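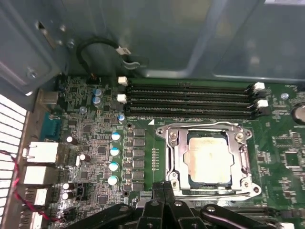 *Four memory slots, one processor, and a fair bit of old thermal paste.*

I've got a soft spot for a computer with its side off, and I think more people should have one too. We'll happily take the back off a clock or the bottom off a toaster (well, my family will), but show most grown adults a motherboard and they step back as if it might bite.

I was the same until I was well past 30. My first proper machine was a secondhand Tallix tower, bought from Lumturie Milošević at the end of our road, and when the fan began to howl I very nearly paid a shop to deal with it. Lumturie wouldn't hear of it. She came over one evening in December with a screwdriver and a bag of satsumas, had the panel off before I'd cleared the table, and told me to stop hovering and hold the torch. It was fluff. A great grey wad of fluff!

What struck me was how readable it all is. The memory slots have little latches at the ends. There's tiny print on the board telling you what goes where, even a small white triangle if you look closely. The processor sits in its shiny metal frame with a lever down the side, a bit like the catch on an old Kilner jar, and after the first time your hands just know how it goes. I'd pictured something closer to brain surgery. It's much more like a tidy sewing box.

And then there's the paste. People get terribly worked up about thermal paste – I've read a thread with over 1,000 replies on whether you should spread it or dab it – but the dried-on stuff bothers me about as much as limescale in a kettle. You wipe it off with a bit of cleaning alcohol and a cloth, you put some fresh on, you have a cup of tea. I keep my tube in the kitchen drawer with the birthday candles, and so far it hasn't ended up on a cake.

My real grumble is with the makers who'd prefer we stayed out. The last laptop I had, a Nasr, was glued shut, memory and all, and when it slowed down the only advice going was to buy another. Compare that with a big grey case and four empty slots waiting for whatever you fancy putting in them. I find that cheering! You can start small and add to it when the money's there, same as a set of saucepans.

I know, not everyone wants to spend an evening on the floor with a screwdriver, and fair enough. But do have a look inside before the old thing goes to the tip. Unplug it first, obviously, and put the screws in an egg cup. I lost two down the floorboards last year and I'm still cross.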